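How Students in Shared Apartments Store Dry Food

Project report, Home Economics and Consumer Studies
November 12, 2020

1. Background

In the Trosum district many students share one kitchen, and much rice, flour and pasta is thrown away. Our group wanted to know if the reason is bad storage or only buying too much. The project started in June and was carried out in two student houses, Bisht and Brelon.

2. Method

We gave a paper form to 105 residents and received 23 kitchen diaries in return. In the diary, each person wrote for 20 days what dry food was opened, where it was kept and what was thrown away. We did not weigh the food, so all amounts are the residents' own estimates – this is a weak point of the work.

3. Results

The diaries name more than 178 opened packages. Most of them stayed in the original bag, closed with a clip or a rubber band. Flour was thrown away most often, and the usual reason written was "old" or "I don't know how old." Food in closed containers was thrown away less, but many containers had no date on them. In Brelon the residents share rice and salt, and there the waste of these two was lower than in Bisht.

4. Discussion

The date on the package is lost when the food is moved to another container. A small label can solve this, and it costs almost nothing. The Zandura house, which we visited later, already uses masking tape and a pen kept on a string.

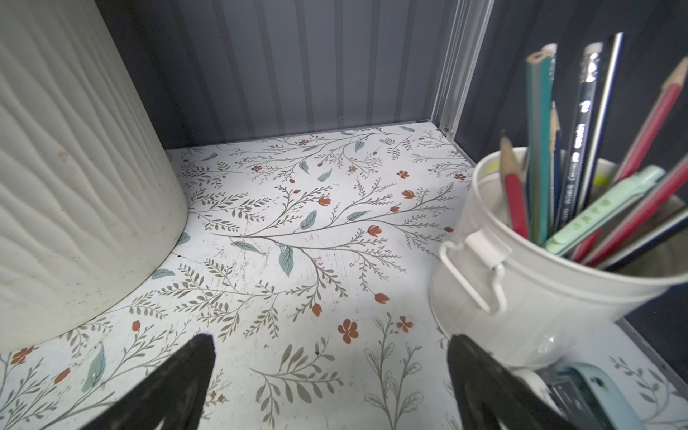 Which dry food should be labeled first?
Flour, and whole grain flour before white flour, as it keeps for a shorter time.

5. Further work

The next group should weigh the waste and include the winter months.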